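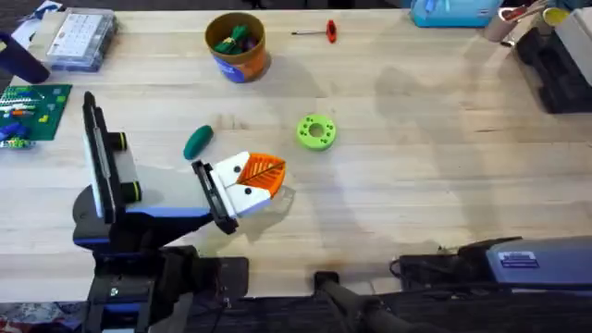

Ribbed pads or flat pads for a cheap two-arm setup? I've been going back and forth on this for a couple of weeks and I'd like opinions before I print another batch. I have the orange fan-shaped ribbed pads on now, and my usual test piece is the lime-green ring with the little holes in it, the one lying in the middle of the butcher block. It's thick, it's flat, and it has a big hole in the center, so there are at least two sensible ways to grab it. The ribbed pads are great on the outside edge. They're lousy when I go in from above with one finger through the hole, because the curved edge rides up and the ring spins on me. The flat pads (Kerkdale profile, printed in the stiff stuff) do the opposite. Anybody running both?

Filed under: Grippers & End Effectors > Fingers and Pads

— dovetail_dan

benchmoth wrote:
I run Kerkdale flats on everything and I'd say stop overthinking it. Flat pads plus a strip of grip tape. Ribs look cool and collect dust.
What are you printing the orange ones in? If it's anything harder than soft TPU the ribs aren't doing a thing for you.

dovetail_dan wrote:
Soft TPU, yes. And I tried tape! It was wonderful for an afternoon and then the edge started peeling and every pick got a tiny bit sticky on release. I don't want to be re-taping fingers every Monday.

As for the ribs, they do flex. You can watch them lay over when the finger closes on something round. The pickle-shaped thing I use for soft-object practice is way easier with them, I barely have to aim.

quillwort77 wrote:
Disagree with benchmoth on dust, agree on everything else, ha. My bigger question is how you're scoring this. "Great" and "lousy" over how many picks? When I compared the Jarano wrist to the stock one I thought the Jarano was clearly better until I made myself do 1,000 cycles, and then the gap mostly went away. My first hundred or so were just me getting better at teleop.

dovetail_dan wrote:
Fair. Not 1,000, I can tell you that. I've been doing sets of 13 with each pad, swapping the order, and writing down drops and re-grips. I know that's thin.
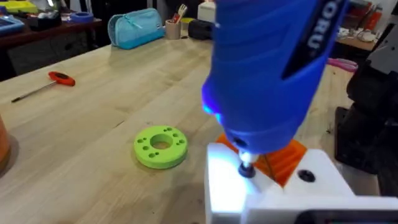 The part I trust more is trimming. I've been knocking down the ribs near the tip with a rotary tool and a small round bit, a little at a time, then going back to the ring. My thinking is that I want ribs on the wide part of the fan and something close to flat on the last bit, so I get the outside grab and the through-the-hole grab from one pad. Go slow if you try it. TPU doesn't really cut, it smears, and if you lean on it you get a fuzzy lip that you then have to pick off with tweezers.

benchmoth wrote:
Why on earth are you grinding TPU when you could change the model and reprint? That's a ten-second edit.

dovetail_dan wrote:
Because I don't know what shape I want yet! Once I have one that feels right I'll measure it and put it in the model. Printing takes me most of an evening, and shaving off a hair takes a minute.

tallow_ann wrote:
I'm with Dan on this. Annunziata Gatti did the same thing in her Dilline finger write-up — carved first, modeled second — and her final shape had a weird asymmetric tip I don't think anyone would've drawn on purpose.

One thing to check though, which camera are you watching when the ring spins? On my wrist cam it always looks like the pad slipped, and then the side view shows I came in crooked. I blamed my pads for a month.

dovetail_dan wrote:
Ugh, mostly the wrist cam. I'll go back through the side view tonight.

quillwort77 wrote:
+1 to that. Also your closing speed. If you're on the Þrastardóttir controller config the default close is really snappy, and on a loose ring that alone will kick it around. Try it at half before you carve any more.

benchmoth wrote:
Half speed, flat pads, tape. I'm not moving on this.

dovetail_dan wrote:
OK so, side view: tallow_ann was right on 3 of the spins, I was tilted and the finger caught the rim. The rest still look like the pad riding up to me. I dropped the close speed and it's calmer, but the untrimmed pad still climbs. The trimmed one doesn't seem to, at least so far. I'm going to do the second finger to match and run both pads again at the slow speed. If anyone wants the original fan model in the meantime, send me a message and I'll share it. It needs supports under the curved edge.

Back to top | Contact the moderators | Posts belong to their authors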